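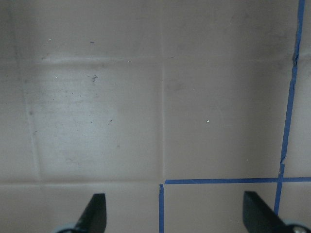
Ristlow Facilities Support
Ticket 289: Badge readers on the east stairwell reject valid cards
Status: Closed
Priority: Raised from normal to high
Requester: Dulce Arriaga, Office Services
Assigned to: Thongchai Paisan, Access Systems
Vendor: Clivent

Original request

Staff on the second and third floors report that the badge readers at the east stairwell doors show a red light when a valid card is presented. The same cards open the main entrance and the garage door without trouble. The problem was first reported to Office Services at 8:10 a.m. and has affected employees in Payroll, Records, and the mail room. Staff are using the west stairwell in the meantime. Please advise whether the doors should be placed on free access until the fault is corrected.

Dulce Arriaga

Entry 1, Thongchai Paisan, 9:05 a.m.

The request has been received. The doors may not be placed on free access during business hours without written approval from Security, as both floors hold personnel files. Exit from the floors is not affected. The push bars are mechanical and release the doors without power or a card, and this was confirmed at both doors before any other work began.

Please provide the card numbers of three affected employees and the approximate time of each failed attempt.

Entry 2, Dulce Arriaga, 9:40 a.m.

Card numbers have been sent by internal mail to the Access Systems inbox. One of the three employees reports that her card worked on the third attempt. The other two were not able to enter at all.

Entry 3, Thongchai Paisan, 10:30 a.m.

The event log was reviewed for both doors. The failed attempts are recorded as "card not found," which indicates that the readers are passing the card number to the door controller and that the controller does not recognize it. The readers and their wiring are therefore not suspected at this stage.

The three cards are present and active in the central database. All were issued in June as part of the card replacement program. Older cards presented at the same doors this morning were accepted.

Action taken: a full download was sent from the server to the east controller. The server reported the download as complete. A test with a new card at the second floor door failed.

Entry 4, Thongchai Paisan, 11:15 a.m.

The east controller was restarted from the server. It returned online in less than a minute. A second full download was sent and again reported as complete. A new card was accepted once at the third floor door and rejected on the next two attempts.

Priority has been raised to high. A case has been opened with Clivent.

Entry 5, Adanech Gebretsadik, Security, 11:50 a.m.

Security does not approve free access for either door. An officer will be posted at the second floor landing from noon until 6:00 p.m. and will admit staff who present a badge with a matching photograph. Entries are to be written in the visitor log. Third floor staff should continue to use the west stairwell.

Entry 6, Clivent Technical Support, 1:20 p.m.

Thank you for contacting Clivent. Please confirm the following:

Firmware version on the affected controller
Number of card records assigned to the affected controller
Whether any other controller at the site shows the same event

Entry 7, Thongchai Paisan, 1:45 p.m.

Firmware on the east controller is one release behind the rest of the building. The unit was offline during the last scheduled update and was not included when the update was repeated.

Card records assigned: 2,160. The main entrance and garage controllers hold the same records and do not show the fault.

Entry 8, Clivent Technical Support, 2:30 p.m.

The firmware release on the east controller supports a maximum of 2,000 card records. When a larger list is sent, the controller accepts the download and reports it as complete, but the remaining records are not stored reliably. In this case 160 records exceed the limit. The current release removes this limit.

We recommend that you update the firmware and send a full download. If the update cannot be performed today, expired and returned cards may be removed from the list as a temporary measure. Please note that the controller will be offline during the update and that the doors will remain locked from the stairwell side.

Entry 9, Thongchai Paisan, 2:50 p.m.

The update has been scheduled for 6:30 p.m., after the posted officer is relieved. As a temporary measure, 300 expired cards were removed from the east controller group and a full download was sent at 2:40 p.m. All three cards named in Entry 2 were tested by their holders and accepted.

Entry 10, Mahnaz Abbasi, Records, 3:25 p.m.

For the record, my card was accepted at both doors. A contractor from Rezende who is assigned to the Records file move was refused at 3:15 p.m. Her card worked yesterday. Was it removed with the others?

Entry 11, Thongchai Paisan, 3:40 p.m.

It was. The contractor's card carried an end date that had passed. Her assignment was extended, but the new date was not entered in the system, and the east controller had continued to accept the card under the old list. The sponsoring department must submit an extension form to Security. Access will be restored when the form is approved.

Entry 12, Adanech Gebretsadik, Security, 4:10 p.m.

Form received from Records and approved. The contractor's access is restored through the end of the file move.

Entry 13, Thongchai Paisan, 7:05 p.m.

Firmware on the east controller was updated and a full download was sent. Both doors were tested with old cards, new cards, and one expired card. Old and new cards were accepted. The expired card was rejected and recorded correctly. The push bars were tested again and release normally.

Entry 14, Dulce Arriaga, 9:20 a.m. the following day

No further reports from staff. Office Services has no objection to closing this ticket.

Resolution

Cause: card list on the east controller exceeded the limit of an outdated firmware release.
Correction: firmware updated, full download sent, expired cards removed.
Follow-up: Access Systems will compare firmware versions on all controllers after each scheduled update. Expired cards will be removed monthly.

Ticket closed by Thongchai Paisan. To reopen, reply to the closing notice and include the ticket number.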